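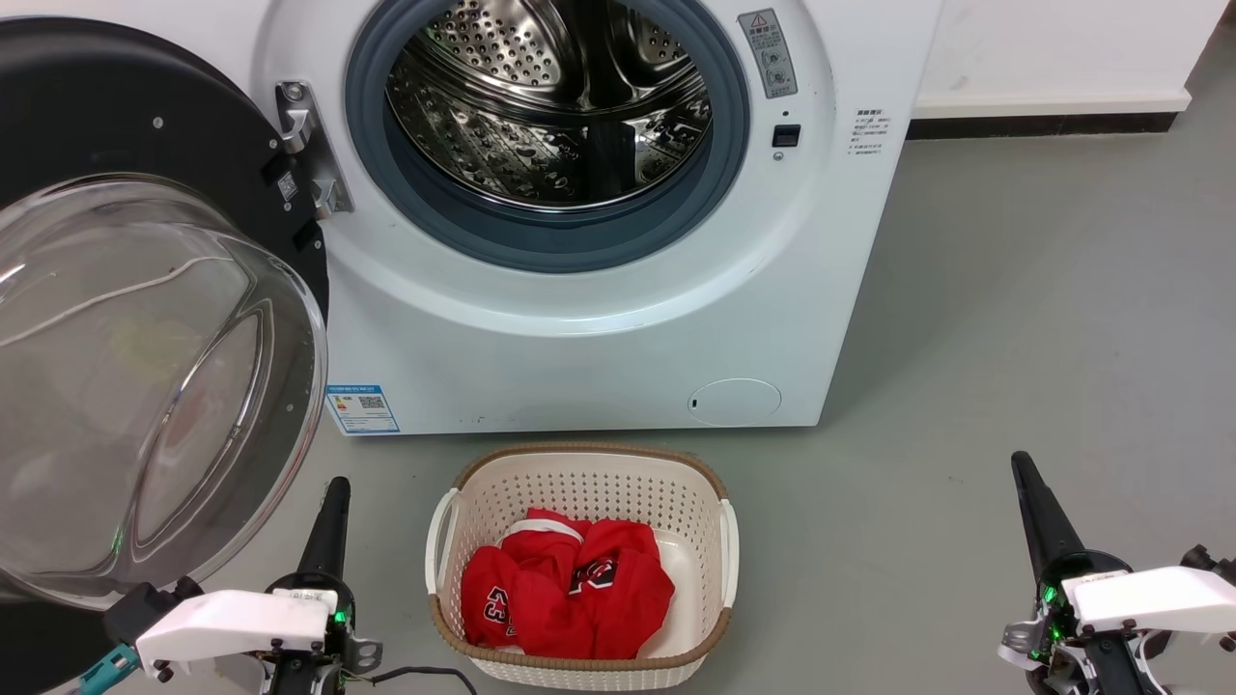 A laundry basket, an open washer and the two grippers at Stekgate's test bench.

Amra Kolev has shown the same robot how to load a washing machine 600 times, and she would like it known that she does not own one herself. "I go to the laundromat," she says. "I find it relaxing. Other people are there."

Kolev teaches by remote control at Stekgate. She holds a pair of handles, squeezes, and the grippers squeeze too. A good run gets saved. A bad one gets a note from her colleague Lihua Jiang, whose notes are short. "'Sleeve,'" Kolev reads from one. "That's the whole note."

Sports jerseys are her least favorite. The fabric slides, she says, and a pile of it behaves like soup. "You pick up one shirt and get three, or you get a collar and the rest stays home."

New operators train for 18 days before their runs count. Most of them rush. Jiang, who has thrown out 100 runs in one afternoon, blames video games. "They want to win," she says. "I want them to be boring. The robot copies everything, so if you fidget, it fidgets."

Does Kolev fidget? "I used to scratch my nose between shirts," she says. "I'd have to let go of the handle. So there are 6 runs where the left arm stops and thinks about its life."

She is due to move on to folding in April. Jiang has already started the notes.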